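How to Budget for a Set of Hand-Held Grippers

Start with the tasks, then work out the hardware. Write down every job the grippers will do in the first 60 days and mark which ones need two hands. Clearing a table or peeling fruit usually does. If more than half the list is two-handed, price pairs from the start.

Step 1. Price one full station. A station is two grippers, chargers, storage and a spare set of finger pads. Our quote from Bovberg came to $839 per station before tax, with the pads listed separately. Ask for one total so you can compare it with other suppliers.

Step 2. Add consumables. Finger pads wear first. Bezawit Negash, who does our ordering at Panon, puts 3 spare sets per station in the yearly budget. Props belong here too: paper cups, fruit, trash bags, a washable tablecloth.

Step 3. Budget for the room. A home kitchen costs less than a built set, but you will pay for cleaning and for the hours it is out of use. Check the table height before you book.

Step 4. Plan operator time. Allow one paid practice session per person. Rutilio Gallegos schedules these for Tuesday mornings so problems reach the supplier the same day.

Step 5. Run a trial before you sign. Ask for a loan station and use light, soft and odd-shaped items, as these show whether the pads suit your work.

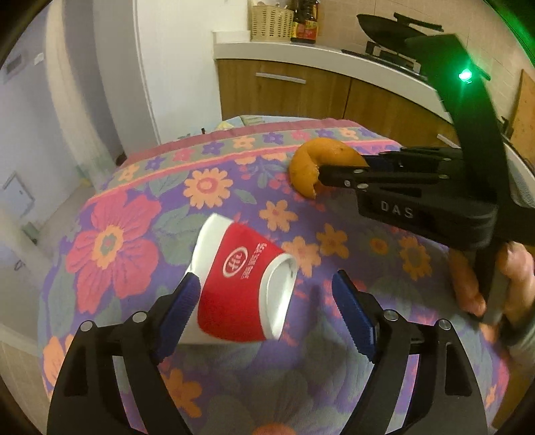

Table-clearing task with two grippers: a paper cup and a piece of orange peel.

Step 6. Order in 2 batches. Buy one station first, use it for a month, then place the larger order. Get the supplier to hold the price in writing until the second batch is paid for. Keep the trial notes with the quote, including which pads were fitted.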